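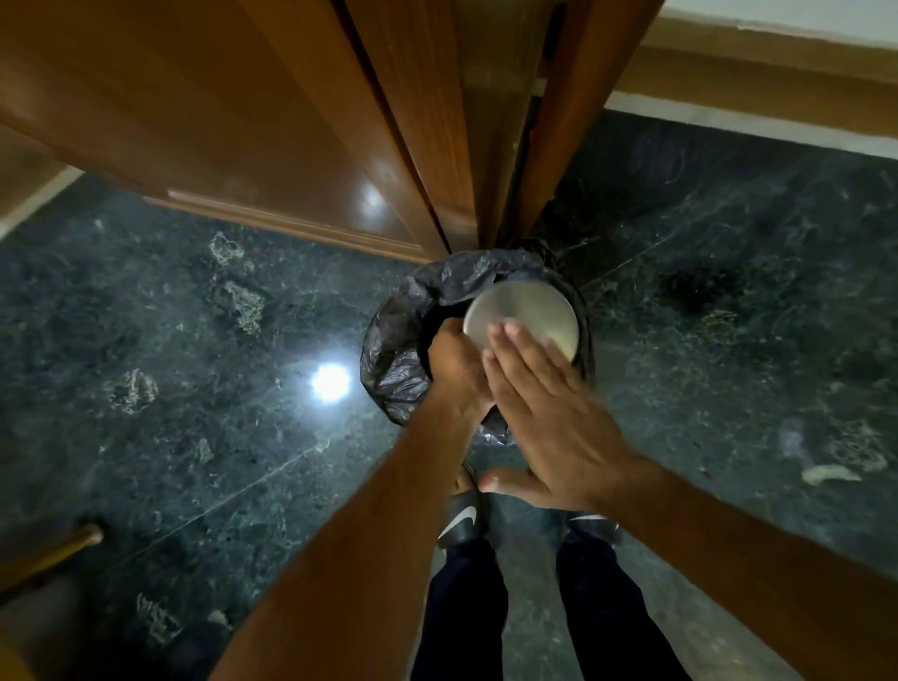 3. Findings: access rules at the Kotcombe shrine

Ognjen Kos
November 8, 2025

The shrine trust at Kotcombe restricts entry to the inner room by sex and by marital status. We coded 567 written comments sent to the trust during its August consultation, using the scheme set out in section 2. Comments were sorted by the ground of argument — scripture, local custom, or equal treatment in law.

Custom was the ground cited most often, including by writers who opposed the rule. Väisänen's distinction between purity and membership was hard to apply: 10 comments fitted both codes and were left out of the table.

3.1 Limits

The Planerbridge branch collected its comments on paper, and two pages could not be read. Coding was done by one person. Interviews with worshippers who stayed away were planned but not carried out.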